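La mesa redonda y la costumbre de dejar las cosas donde caen

Llevo años defendiendo las mesas redondas en espacios pequeños y cada vez encuentro menos gente que me dé la razón. El argumento en contra es siempre el mismo: una mesa redonda no se pega a la pared, no se junta con otra y desperdicia las esquinas. Todo eso es cierto. También es cierto que una mesa rectangular en un cuarto pequeño acaba convertida en estante al cabo de un mes.

Lo he comprobado en mi propio trabajo. En el local de Cusora tenemos las dos cosas en la misma habitación: a la izquierda, un escritorio blanco rectangular; en el centro, una mesa redonda también blanca. El escritorio lo compramos para trabajar. La mesa redonda llegó después, de segunda mano, porque costaba 30 euros y alguien podía traerla en coche.

Hoy el escritorio es un depósito de cajas de cartón. Hay una plana, colocada en diagonal, que ocupa casi el doble de lo que ocuparía si alguien la pusiera recta. Hay otras más pequeñas. La mesa redonda, en cambio, sigue sirviendo de mesa. Lo que se usa en ella se retira y lo que tiene que quedarse va a una bandeja blanca, al fondo.

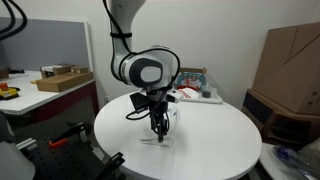
La mesa redonda con la bandeja detrás; a la izquierda, las cajas del escritorio.

No creo que sea casualidad. Un borde recto invita a alinear cosas contra él, y lo que se alinea parece ordenado aunque estorbe. En un tablero redondo cualquier caja queda mal puesta. Se ve enseguida que sobra y uno la quita. Horațiu Costache, con quien comparto el local, opina que exagero y que la diferencia está en quién se sienta en cada sitio. Puede ser. Pero él se ha sentado en los dos y las cajas solo se le acumulan en uno.

La bandeja merece un párrafo aparte. La puse yo en enero, después de buscar durante 4 días un tornillo que estaba debajo de un sobre. La regla es sencilla: lo que no cabe en la bandeja no se queda en la mesa. Una bandeja poco profunda es mejor que una caja o un cajón por una razón evidente, y es que se ve lo que hay dentro. En los cajones las cosas desaparecen. Cuando vaciamos el archivador de Arkside, el estudio donde trabajaba antes, salieron 3 grapadoras iguales. Cada una se había comprado porque no se encontraba la anterior.

Ahora bien, la bandeja tiene sus límites. Sirve para cosas pequeñas y para poco tiempo. Si se deja una cajita de colores allí una semana, deja de verse, igual que se deja de ver un cuadro. Entonces empieza a parecer parte del mobiliario y nadie se pregunta de quién es. Yo la vacío los miércoles por la tarde. A veces se me pasa, y se nota.

Hay quien resuelve todo esto comprando muebles. El año pasado pedimos presupuesto a Nanov, un taller de aquí cerca, para un mueble con puertas que ocupara la pared del fondo. Nos pidieron 755 euros sin montaje. El precio me pareció correcto y el mueble estaba bien pensado, pero dije que no. Un armario cerrado habría escondido las cajas vacías, y las cajas vacías no hay que guardarlas, hay que plegarlas y bajarlas al contenedor. Horațiu votaba a favor. Todavía me lo recuerda cuando no tiene sitio para apoyar el portátil.

Con las bolsas de papel me pasa algo parecido.

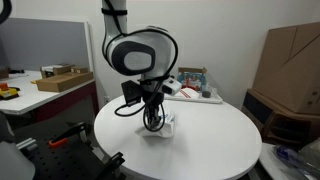
Una bolsa arrugada en mitad de una mesa despejada molesta mucho más que esa misma bolsa entre cuatro cajas. En el escritorio podría pasar allí semanas. En la mesa redonda dura lo que tarda alguien en necesitar el hueco. Por eso desconfío de los consejos sobre el orden que empiezan por clasificar y etiquetar. Antes de clasificar nada conviene tener una superficie vacía, una sola, y defenderla.

También cuenta el color, aunque menos. Sobre blanco se ve todo, y una mesa blanca brillante obliga a pasar el trapo más a menudo que una de madera oscura. A mí me compensa. En casa tengo una mesa de nogal, rectangular, heredada, y sobre ella hay ahora mismo un cargador, dos catálogos de Nam y correo sin abrir. No sabría decir desde cuándo.

A quien tenga un cuarto pequeño y esté pensando en una segunda mesa, le diría que mida bien el paso entre el borde y la pared y que pruebe con una redonda. El escritorio seguirá llenándose de cajas. Al menos quedará un sitio donde trabajar.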